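Brodosik Brings Its Small Ring-Lid Jars Back to the Shelves, with a Basket to Keep Them In

FOR IMMEDIATE RELEASE

FLIRKDEN, March. The household goods firm Brodosik announces that its small ceramic storage jars with ring lids are again available, after a break of two seasons. The jars can be ordered one by one or as a set of six, and the set is delivered together with a green perforated plastic basket from the workshop Pevov.

The jars are made for the small things of a kitchen: loose tea, dried herbs, coarse salt, seeds, cloves and bay leaves. Many customers wrote to us during the break and asked when they could replace a jar or add one more color to their row. We read all these letters, and a good part of the changes in the new series comes from them.

The most frequent wish was about the lid. In the earlier series the knob was ceramic like the rest, and it was not easy to lift with wet or floury fingers. The new lid has a brass fitting with a ring. One finger goes through the ring and the lid comes up. The ring falls to the side when it is released, so the jars can also stand on a shelf with little space over it.

The second wish was about the colors. The glazes are now in soft blues, greens, tans and yellows, and they are mixed in small quantities. For this reason two jars of the same color name may differ a little. On some pieces a fine crackle can be seen in the glaze. It belongs to the character of this glaze and the company does not sort such pieces out.

Why a basket

A row of six jars looks nice on the day when it is arranged. After one week of cooking, the jars are usually in six different places. Brodosik wanted to offer a simple way to collect them, so that the whole group can be carried from the cupboard to the table and back again in one movement. The Pevov basket is low enough that all lids stay in reach, and its walls are full of small openings, so crumbs and spilled salt do not stay hidden in the corners for long. It can be rinsed under the tap.

The jars stand upright in two rows, with the lids on. We recommend to put the most used ones in the front row.

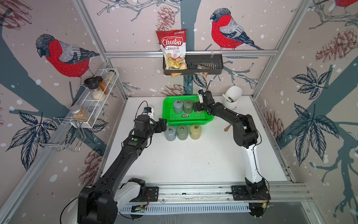
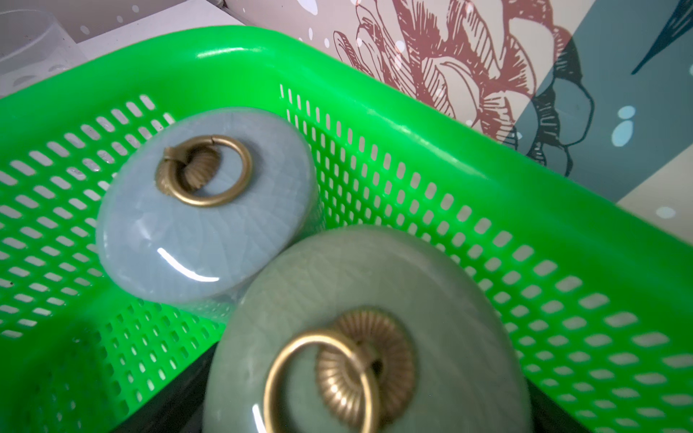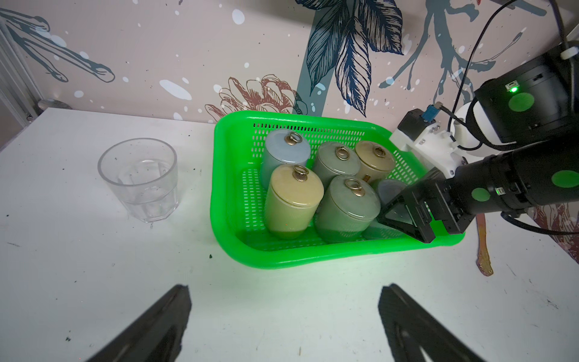 How should the jars be cleaned?

Wash the jar and the lid by hand in warm water with a mild soap, and dry the brass ring with a soft cloth right after. The dishwasher is not suitable for the lid.

Prices and availability

The set of six jars with the basket costs 558 crowns. For the first delivery, 681 sets have been prepared, and a second delivery is planned before the summer. Single jars can be bought in all colors as long as the stock lasts. Customers who already have jars from the earlier series can order the new lids separately, as the opening has kept the same diameter.

The set will be sold in 32 shops, and also directly from the Brodosik warehouse in Flirkden. The list of shops can be requested from the office. In the first weeks some of the smaller shops may receive only the sets and not the single jars, and we ask customers to call the shop before they make a long way.

Packing and transport

Ceramic and brass do not travel well when they can knock against each other. In the past, a lid was packed on its jar with only a sheet of paper between them, and too many rims arrived with small chips. Now each lid is wrapped separately and lies next to its jar in a cardboard compartment. The basket comes flat on top of the compartments, upside down, and protects them from pressure. The box contains no foam. Shops are asked to keep the boxes with the arrow pointing up, also in storage.

If a piece arrives damaged, it is enough to send a short message with the color name and the order number. The damaged piece does not need to be sent back. A new one will normally leave the warehouse in 13 working days or sooner.

About the design

The form of the jar was drawn by the Krishnan studio, which has worked with Brodosik already on the bread boxes and on the oil bottles. The studio kept the straight cylinder of the earlier series and gave the lid a higher dome. The metal fitting was changed several times. In the first samples the ring was thinner and felt sharp under the finger, and in the next ones it was so heavy that it hit the glaze with a loud sound. The final ring has a round profile, and the small ribbed part which holds it is fixed through the middle of the lid.

Brass changes its tone with use. Who prefers it bright can polish it from time to time with a usual brass cleaner, but the cleaner should be kept away from the inside of the lid.

About Brodosik

Brodosik produces and sells household goods for kitchen and pantry. The office and the warehouse are in Flirkden. The warehouse shop is open on working days until four in the afternoon, and orders made by telephone can be collected there.

Press samples of the jars in one color of choice are available on request from the Brodosik press office. Please mention the name of the publication and a delivery address.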